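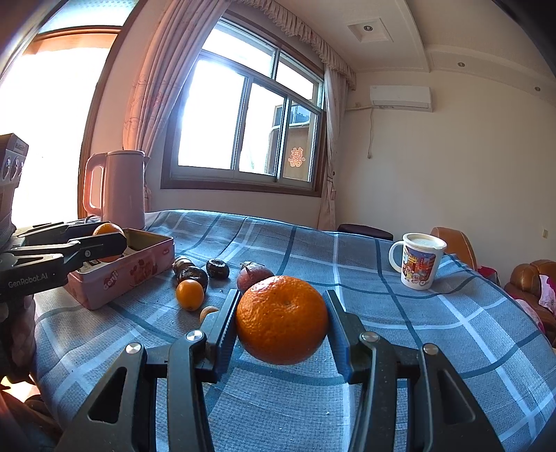 Shop > Kitchen & Table > Tins > Birhane Pink Storage Tin

Birhane rectangular tin, pink outside, gold-tone inside. Open top, good for mandarins, tea bags, recipe cards, whatever rolls around on the counter. Fruit print on the long side.

Size: 11 in. long. Holds 2 lb of small citrus. Bigger mandarins go in last, on top, or the small ones get squashed.

Item no. 188. Ships from our Vurkengate store, allow a few days. Gift wrap extra, ask at checkout.

Care: wipe with a damp cloth, dry right away. No dishwasher. No microwave obviosly. Line with paper if you're keeping fruit in it more than a day or two, and take out anything soft.

Goes with the Kullik pink kettle (sold seperately). Pinks are close but not an exact match, diffrent makers.

Back in stock August. 16 left at time of posting.

Comments

cerkura_fan: got two, one for lemons one for the junk drawer stuff. love the gold inside

plumjar: Does it come with a lid?? can't find it on the page

tessellate9: no lid on mine. Corners are a bit sharp, watch your fingers when drying. Otherwise nice, smaller than I pictured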